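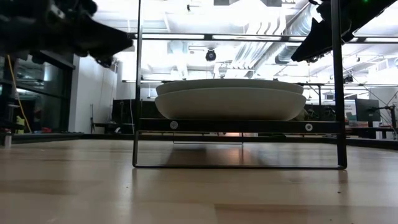
Kitchen hand and dish room helper wanted, part time – Skarent Supper Hall

We are looking for one more pair of hands in the dish room at Skarent, and we would love it if they were yours. If you have walked past on a weeknight and wondered how we get a long room full of people fed and everything put away again before ten, well, the answer is mostly that we have a good crew out back, and that crew is now one person short.

The work is what you would expect. Plates and bowls come back, they get scraped, they get washed, they get racked, and when they are dry they go to the shelves by the serving window. On a full night we seat 100, and each guest goes through more dishes than you might think, what with the soup, the main and whatever pie there is. There are also the big shallow serving dishes, which are heavier than they look and need their own rack. You will not be left to figure any of this out alone. Your first two weeks are paired shifts, and we really do mean paired – somebody will be at the sink next to you the whole time.

What you would be doing

Washing, racking and putting away dishes during and after service
Wiping down racks, tables and counters at closing
Unpacking the Cirnov produce delivery when it lands on your shift
A bit of vegetable prep on slow nights, if you like that sort of thing (plenty of us do)

What we are hoping for

You don't need any kitchen experience. We have had people come to us from offices, from farm work, and straight out of high school, and they have all done fine. We do need you to be on your feet for a full shift, to lift up to 30 pounds, and to be gentle with things. Our dishes are all the same pattern, which the maker stopped producing a while back, so every chip hurts a little. If you are the kind of person who sets a dish in a rack so that it doesn't knock against its neighbor, you will be very popular here.

It helps if you can stand a bit of noise and a radio that is always on the same station. It also helps if you are on time, since the evening crew eats together before the doors open and the food goes fast.

Hours and pay

Three evenings a week, with the chance of a fourth once the patio opens. Pay starts at $17.50 an hour plus an even share of the tips, and the share is the same for the dish room as it is for the floor. You get a hot meal every shift, non-slip shoes after your first month, and your bus fare back if you don't drive. We close for the last week of November every year, and that week is paid.

How to apply

Stop in any afternoon before we open, at 236 Prestitz Road, side door, and ask for the kitchen. You can also leave a note in the box by that door with your name, a phone number and the evenings you can work. A resume is fine but please don't write one just for us. We will be talking to people until 6th February and would like the new person to start soon after that. Everybody who leaves a number gets a call back, whichever way it goes.

Filed under: Jobs > Food & Kitchen > Part time

3 comments

prestitz_local
Worked there two winters ago. Good people, and the staff meal is no joke. Wear an old shirt the first week!

Marigold77
Is this open to 16 year olds? My son is looking for evenings.

Skarent Kitchen
Hi Marigold – we can take him at 16 for two evenings a week, finishing at nine. Have him stop in and say hello!

More local listings

Weekend baker's assistant, Symonenko Bread
Van driver, early mornings, Cirnov Produce
Lunch server, Prestitz Road Diner
Seasonal help, garden center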